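Markora Gesture Control: Frequently Asked Questions

What is Markora?
Markora is a software package from Arkach that allows users to operate a desktop computer with hand movements. It works alongside the mouse and keyboard and does not replace either.

Do I need gloves or markers?
No. Markora tracks bare hands. Thin gloves are acceptable, although small finger movements may be read less accurately.

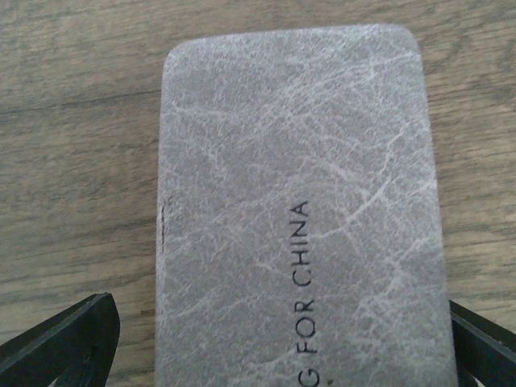 Gray marbled surface on a wooden background.

How many people can use it at once?
The standard license supports 2 users at one display. Each user must complete the setup exercise separately.

How far should I stand from the display?
Tracking is designed for distances between 40 and 90 inches. Users who prefer to sit should select Seated Mode under Settings.

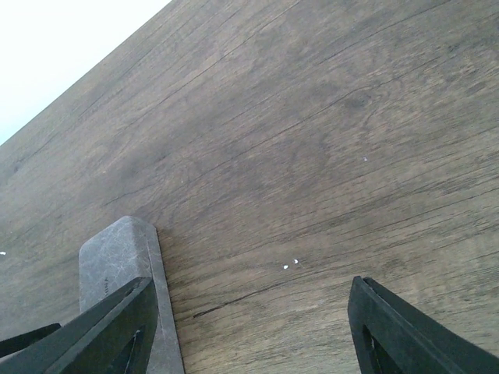
Can I create my own gestures?
Yes. Open the Gesture Library, choose New, and repeat the movement until the progress bar is full. A profile can hold up to 80 custom gestures. Gestures made in Delić, the earlier edition, can be imported but must be recorded again if they use both hands.

Why does the pointer drift?
Drift usually follows a change in lighting. Run Quick Calibration from the main menu. If the problem continues, restore the default sensitivity.

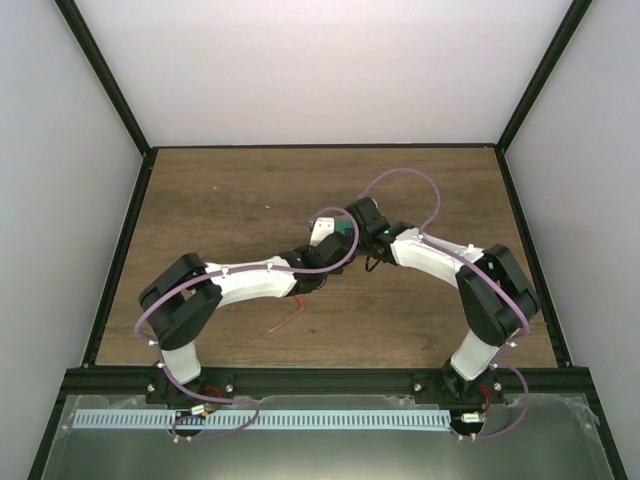
Are recordings of my hands stored?
Video is processed on the user's computer and is not saved. Gesture profiles are stored locally unless backup is turned on.

How do I reach support?
Requests may be submitted through the Vindivberg support desk, which is closed on Saturday. Please include your license number and software version.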